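Print this page
E-mail this page

Dust does not wait for the budget
An interview with Renata Wysocka of Zalon

25/05/2021

When I call Renata Wysocka, she asks me to wait two minutes, because she is standing on the roof of a bakery and the wind is too strong for talking. Then I hear a metal door, some steps, and her voice again. "Now it is quiet," she says. "I was looking at the exhaust. There was flour on the outside of the hood, and this means there is a lot of flour on the inside also."

Wysocka has run the service department of Zalon for many years. The company takes care of dust collectors in small and middle-sized factories, mostly food plants, wood shops and metal shops. She learned the work from her father, Mieczysław Wysocka, who repaired collectors in the time when each bag was sewn by hand.

I ask her what customers understand least. She answers very fast: the pressure gauge. "Every collector has a gauge which shows the difference in pressure between the dirty side and the clean side. In half of the plants I visit, the small hose to this gauge is blocked or is gone. So the needle stands at the same place all year, and people are happy with it."

A needle that never moves should worry you, she says. With new cartridges the pressure difference is low, then it climbs while a layer of dust builds on the material, and after this it should stay in a narrow range for a long time. When it climbs again and the cleaning pulses do not bring it down, the cartridges are at the end of their life.

The cleaning pulses are her second subject. Many operators set them to fire as often as possible, with the idea that more cleaning is better. "But the dust layer is helping you," she explains. "If you blow it away all the time, the fine dust goes into the material and stays there. Also you pay for the compressed air."

At the Kincaid furniture plant, the cartridges used to be changed by the calendar, every November. Szymon Kaczorowski, the maintenance lead there, agreed to write down the pressure at the start of each shift for one full set. That set ran for 3393 hours. The one before it had been thrown out after 1578 hours. "Szymon was a little angry with himself," Wysocka says, "but he only followed what was written on the wall."
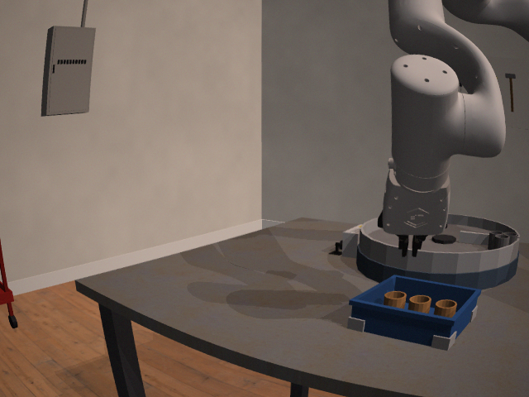
Simulated view of a robot arm with a two-finger gripper above a round platform.

We talk also about leaks. Her department uses a fluorescent powder, which is fed into the inlet duct, and afterward a technician goes into the clean side with a lamp. Where the powder shines, there is a hole or a bad seal. In her experience the seal is guilty more often than the cartridge. Somebody puts a new gasket on top of the old one, or tightens only one side of the clamp.

Hamidreza Esfahani, who trains the new technicians at Zalon, makes them practice this on an old housing from Grerkow before they go to a customer. "He closes it wrong on purpose and they must find it," she says. "The first time it takes them the whole morning."

I want to know if cheap cartridges are always a mistake. She does not think so. For coarse sawdust, a simple cellulose cartridge can be good enough. For sugar or for welding smoke she would not try it. One customer bought a full set with a price of 595 dollars less than her offer, and for his sawdust it worked well. "I told him this. Why should I say something different?"

About combustible dust she becomes more serious. A collector for flour, sugar or fine wood dust needs a proper hazard analysis, and she refuses to change the fan or the ducts before she has read it. Ngan-ling Lam, the safety engineer at the Skitum mill, once sent her away for three weeks until the papers were complete. "She was right - and I lost my place on the crane list, but she was right."

Before we finish, I ask what a plant manager can do this afternoon without spending money. "Go and look at the hose of the gauge," she says. "Take it off, blow through it, put it back. Then write down the number and the date." I hear the metal door again, and the wind. She still has to look at the second hood.

Print this page | E-mail this page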